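3.2 Table clearing with open baskets

The clearing task was chosen because it is short, familiar and sensitive to the shape of the container. Participants in the earlier sorting task (Section 3.1) had treated the container as a neutral target, and differences between containers were lost in the time spent deciding what went where. In the clearing task there is a single destination and the order of items is left open.

Each trial used a light wooden table and one open-topped container set toward the back. Containers were either rigid trays with straight walls or rectangular woven baskets with low sides and a handle slot. The two types were matched for floor area. Tableware consisted of round plates with a raised rim, shallow bowls and cups, all from the Mollora range and all in saturated colors, so that item boundaries could be marked easily during annotation. The full set comprised 330 trials, of which 200 used a woven basket.

Plates proved the most informative items. A plate lying flat can be lowered into a tray without changing its angle, but a basket with a narrow floor requires the plate to be tipped before it passes the wall. We refer to the tipped posture as the upright phase (Figure 4).
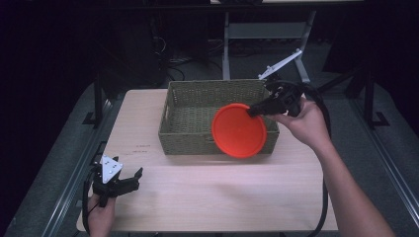 Pravesh Molefe and Jacobus Molefe
Tullov Household Studies Group

Figure 4. Upright phase, woven basket condition. The orange-red plate is held at the rim, close to vertical, in front of the olive-green basket.

The upright phase was coded from the first point at which the plate face exceeded 70 degrees from the tabletop until the rim dropped below the top of the container wall. Two coders worked independently using the Sterico scheme, and disagreements were settled by joint review. Trials in which the plate was set down again before reaching the container were kept but coded as interrupted.

Rim contact was recorded separately. Holding a plate at its upper rim leaves the lower edge free to meet the basket floor first, after which the plate can lean against a sidewall. Holding it at the side makes the approach shorter but tends to bring the lower edge into contact with the braid. In the woven condition this contact was treated as a distinct event — the strands give slightly and may catch the rim — while in the tray condition it was merged with ordinary wall contact, following Swanepoel.

Bowls and cups have no upright phase under this definition and are reported only in the totals. Stacking inside the container was permitted and is addressed in Section 3.3.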